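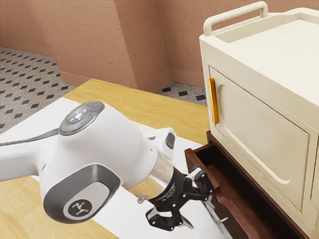 Drawer task in simulation, Datarik student project

Datarik is looking for up to 8 students to join its simulation team at the Bratotbridge campus. The team teaches a robot arm to open drawers and cabinet doors, all in software - no hardware experience needed.

You will steer the arm by remote, record runs and label the ones that fail. Some Python helps.

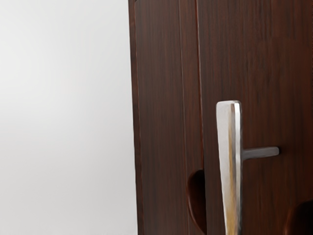

The project starts in March and takes 36 hours in total, split between the Hunt lab and home. Each participant receives a 58 dollar book voucher.

To apply, send a short note to the Datarik desk in Flurkness Hall by 26th December.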